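Home | Tickets | Equipment | Rooms | Contact

We use cookies to keep you signed in. Accept | Settings

October
Posted by Irén Szekeres, Kirkeck Building Services

Dryer 1: door not latching, cycle won't start
Status: open, waiting on part

Two people reported the same fault on Monday morning. The dryer labelled number 1 was loaded, the door was pushed shut and the start button did nothing. One of them said the door felt springy, as if it wanted to come back open. The other got it going on the third push and then it quit after 12 minutes with the load still damp.

I went down at 2 p.m. with the drum already emptied. The power was fine and the panel lit up as usual. I opened the door all the way to look at the hinge side, the catch and the rubber around the rim.

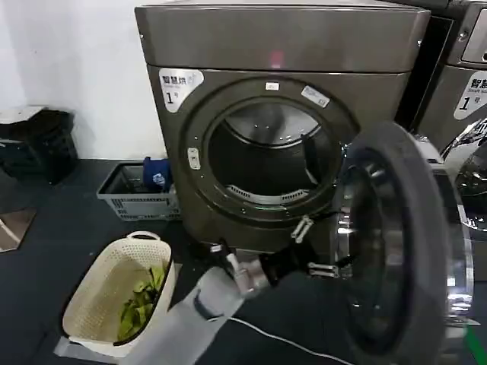

Dryer 1, door open, checking hinge and catch.

Checks done so far:

Lint filter pulled and cleaned. It had a fair bit on it but not enough to stop a cycle.

Drum checked by hand for socks and coins. Found one button behind the lip and took it out.

Door rim wiped with a damp cloth. There was a sticky patch near the bottom, probably fabric softener. I cleaned it off and tried again. The door closed a little easier but the start button still did nothing on the first try.

Hinge screws checked. The lower one took half a turn. The upper one was already tight.

Breaker off for five minutes, then back on. No change.

After that I ran the door test from the Clultine service sheet. You close the door with the flat of your hand at the catch side, wait for the click, then press start. I did this 12 times and got a start on 6 of them. When it did start it ran normally, with normal heat and no strange noise. When it didn't start there was no click either, so I'm treating this as a latch fault and leaving the heater and motor alone for now.

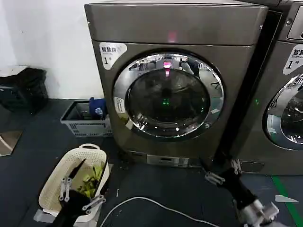 I also made sure the machine was sitting level, as a dryer that leans forward can pull its own door off the catch. The bubble was a hair off toward the front left. I wound that foot out until it was centred and repeated the test. Same result, so the floor isn't the cause, but it's level now and should stay that way.

One thing for everyone using the laundry - please don't hang bags or wet towels on an open door. The hinge is strong enough for the door and not much else. Please don't slam it either. If it doesn't click, open it fully and close it again at a normal speed.

Next I swapped over to checking the catch itself. The plastic tongue has a worn edge on the lower side and you can feel it with a fingernail. With the tongue pushed in by a screwdriver the switch works every time, and that points to the tongue and not the wiring.
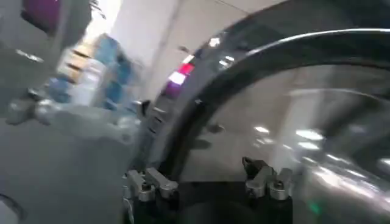
Dobos replied that the same thing came up on the old machines and a strip of tape on the catch got them through a week. He wanted to know if that was worth trying here before spending money.

I'd rather not. Tape near a warm door goes gummy, and then the next person has to scrape it out of the switch. The part isn't expensive and the swap is a short job once it's here.

Ordered a latch kit from Besitz, quoted at $300 with the switch and new screws included. I asked for the tongue on its own but they only sell the set. Until it turns up, dryer 1 can be used if you get a click and it starts. Stay nearby for the first couple of minutes. If it stops partway, move your load to another machine and add the time to this ticket so I have a record of it.

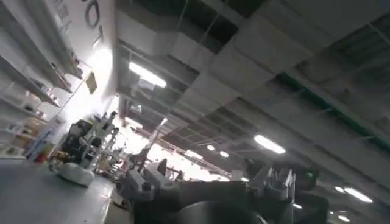

Szekeres should put a sign on the door as well, according to a comment left on the ticket that evening, as most people doing laundry never look at the ticket page and will keep shoving at it until something breaks.

Fair point. I'll put a note up tomorrow with the click instructions on it, somewhere you can read it before you load. Leaving this open until the kit is fitted and the door has passed the same 12 tries.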